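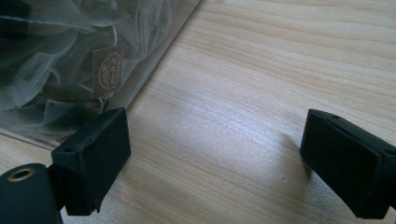 Does a tea bag go stale if it is left in the plastic bag it came in? It loses flavour slowly, and how fast depends on how well the bag is closed and where it is kept.

Most of us own more tea than we drink. A box is bought on holiday, a bag arrives as a present, and both go to the back of the cupboard behind the rice. When I emptied mine in August I had 46 tea bags without a box between them, and could put a name to very few.

Mesh tea bags need the most care. The fine, see-through sort, with the leaves showing dark inside, lets water through quickly and lets air through just as easily. A paper envelope round each one slows that down a little. When they are sold together in one clear plastic bag, the plastic is all they have, and once it has been opened it seldom closes properly again.

Seraina Schnyder ran the tea counter at Hopkin for many years and now teaches short courses on keeping dry goods. Her advice is dull and it works. Keep tea away from light, away from the cooker and away from anything that smells.

"People put it next to the curry powder," she told me. "Then they write to the shop and say the tea tastes odd."

A clear bag does nothing about the light. It can stay as it is if it lives in a drawer, but on an open shelf it should go inside a tin. Leave the tea in its plastic, press out the air, fold the top over twice and use a clip. Tins with a loose lid look nice and keep out very little, so try the lid before you buy. If it slides off when you turn the tin over, use it for buttons.

I tried two kinds at home. The Flikden tin is plain, stacks well and has an inner lid that needs a fingernail to lift. The Stornetti jar is dark glass with a rubber ring, heavier, and easier to wash. I kept the Flikden, mainly because the jar was too tall for my shelf.

Tags are the other trouble. On pyramid bags the string works its way into the folds of its neighbours, and pulling one out often brings up three. Take hold of the mesh, not the tag. If you have the patience, lay the bags out on a clean, dry table when you first open them and put them into the tin with the tags all facing the same way. It takes a few minutes and the strings mostly stay put.

A small tag may be the only thing that tells you what the tea is, and it may be in a script you don't read or carry only a maker's stamp. Write the name and the month of opening on a strip of masking tape and stick it to the tin. Schnyder does the same at home with a pencil, as ink smudges in a steamy kitchen.

As for how long to keep it, she allows mesh bags 3 months after opening for green tea and nearly a year for black. Old tea that has stayed dry is usually just weak. Smell it first - if there is mustiness, throw it out. Mine went in a pot of cold water overnight in the fridge, 2 bags to the jug, and made a decent iced tea.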